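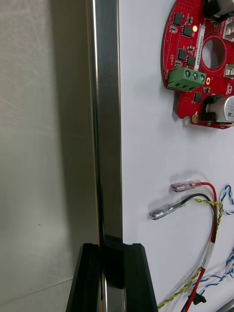
Evow kit task, fall build – say who we are, two minutes max. Start with wiring, it's what the club got wrong all September. Red board on the white backing, green screw terminal on it, point at the spade connectors hanging below. Ask who has crimped one. Wait for hands.

Then scoring. Fivholm rules, 7 points a finished kit, minus for drops. Beverley Wragg wrote our sorting code – thank her, she's in the room.
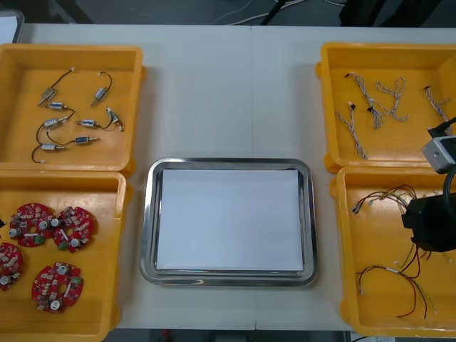 What goes in a full kit?
Motors, a board and a harness, all in the one tray.

Budget slide, quick. 230 dollars from Zevham, rest was bake sale. DONT read the whole table out. 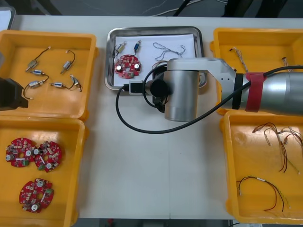
Red board and two motors on the paper, arm over the table

Mention Qin regional entry form, then questions. Leave teh last slide up.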